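We use cookies to remember your reading preferences. Accept all | Manage settings

The Plarkport Interval

The tide gauge at Plarkport was read by hand until February, and after that it was read by Yolandi Msimang, who had been sent by Henberg to switch it off. The instruction was one page long. It gave the order of disconnection, the torque for the cover and the address to which the logbooks were to be posted.

She found 51 logbooks. Each held one line per high water: time, height, wind, initials. The initials were K.I. throughout.

Kelechi Iyamu lived in the end house and came out when he saw the van. He asked whether she would be taking the float. She said the float was on the list. He nodded and went to fetch a bucket for it.

The well under the gauge was narrow and had a fault. At certain heights the float stuck for 20 seconds, then dropped. Iyamu had written the delay into the margin every time it occurred. Henberg had never asked for the delay, and the column was not typed up when the figures went to Cirnach.

"Does it always stick?" she asked.

"Only on a falling tide," he said. "It started the winter my wife was in Dunmore. I thought it was my watch."

Msimang sat on the step and read margins until the light went. The delay was constant. The height at which it occurred was not – it had crept upwards, book by book, by an amount too small to matter to shipping. Either the well was sinking or the pier was.

She removed the cover and cleaned the contacts. She refitted the cover to the torque given. High water came shortly after, and she wrote down the time, the height and the wind. In the margin she put the delay.

There was a space for initials. She looked at it for a while, then passed him the pencil.
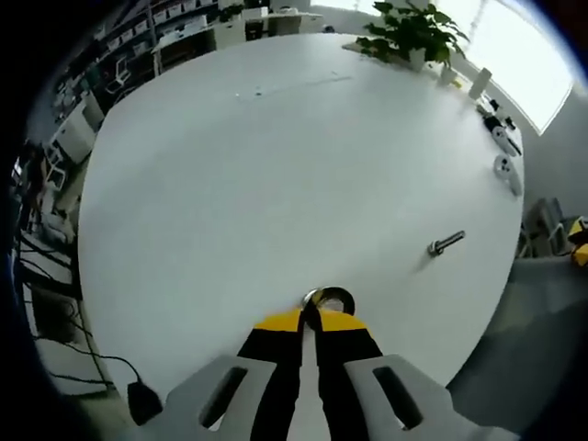 A bolt and a small silver ring on a white table.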